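Last changed 29/11/2023. Kettle is a small buyers' guide. We don't sell robots and Prorketti hasn't paid us. These are the questions readers send most often about Unby, the home-and-shop robot trial that Prorketti has been pushing since June, answered by Botond Gál unless it says otherwise.

## What is Unby, in plain words?

A rental. Prorketti supplies a robot with arms and grippers, sets it up at your place and has it work through a list of chores you agree on beforehand. The brochure calls this "a helper for every room". The contract calls it "supervised task execution", and you should read the contract.

## How long is the trial?

14 days. The count starts when the crate arrives, so setup eats into it. Ask for the start date to be the first working day and get the answer by email.

## What does it cost?

The trial fee is $300. After that you're on a monthly plan, and the price depends on how many chores you pick. I asked for a full price list and got a phone call instead.

## Which chores are on the list?

There are four: shelf picking, laundry, table clearing and "fetch and carry". The last one is so loosely worded that I'd ask for it to be spelled out. Fetch what, from where, and how heavy?

## Is shelf picking ready for a real shop?

I wouldn't sign for it yet. A shelf with a few things on it is a very different job from one where packets are jammed in three deep, and every sales clip I've been sent has the easy kind. Ask for a full shelf, with your own stock on it, including something floppy and something see-through.
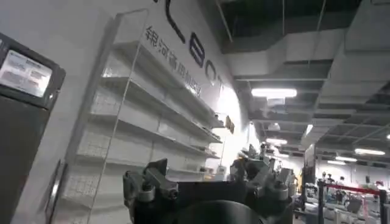

*Wall shelving and a touchscreen kiosk, from the gripper's side.*

Also ask who puts the stock back when the robot drops it. Under the current wording, you do.

## Can it do my laundry?

Depends what you mean by "do". The laundry chore on the Unby sheet is split into three parts: opening the door, loading, and unloading into a basket. Washing powder isn't mentioned. Neither is sorting, folding or checking pockets, so a tissue left in a pair of jeans is still your problem.

Front loaders only, by the way. Readers with top loaders have been told "soon" – I'd treat that as a no.
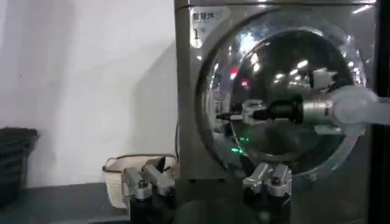 *Gripper at the washer door, with baskets to the left of the machine.*

Make sure the person running your demo does the whole job from basket to drum and back again, in one go. If they stop to reset anything, write down how often. You're allowed to be annoying about this; you're the one paying.

## Will it fit in my laundry?

Measure first. The site visit checks door widths and floor level, but several readers say no one asked them about the space in front of the washer, where the robot has to stand while the door swings open. Mine is a narrow galley with a dryer opposite. I was told it would be "tight but fine", and I declined to find out at my own expense.

## Is someone watching through the cameras?

Sometimes. "Supervised" means a Prorketti operator can look in and take over when the robot gets stuck. I think that's a fair way to run a new service, but it should be on page one and it's well down in the terms. Ask:

- when an operator can connect
- whether you get told at the time
- how long footage is kept
- whether you can say no and still use the robot

I've had a clear answer to the first two (during booked hours, and yes, by text message). The others are "under review".

## What about the grippers? Do they wear out?

Every gripper wears out. The useful thing to know is which parts count as wear and who pays for them. Finger pads are covered in the trial. Brackets, clamps and housings are covered only if the damage happened "in normal use", and I can't find that phrase defined anywhere.

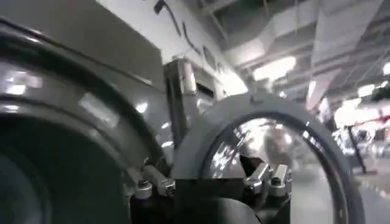 So take your own photos of both grippers, close up and from more than one side, on the day the robot is delivered. Do it again at pick-up. One reader was billed for a scratched housing and had nothing to show it came that way. The charge for cosmetic damage can be up to half the trial fee.

## How does it compare with Sternia?

Sternia does a similar trial with fewer chores and a shorter contract. I haven't had enough time with it to rank the two. Its cancellation terms are easier to read, which counts for something in my book.

## Can I cancel partway through?

Yes, but the fee isn't refunded once the crate is open. Leaving the monthly plan takes notice in writing. An email is enough, though the sales line may tell you otherwise.

## Would you rent one?

For a home, no, I'd wait. For a shop with tidy stock and patient staff I might take the trial and set a reminder to cancel before it rolls over.

Been through a trial yourself? Send us the chore list you signed and what got done. Invoices are especially welcome, with your address blacked out.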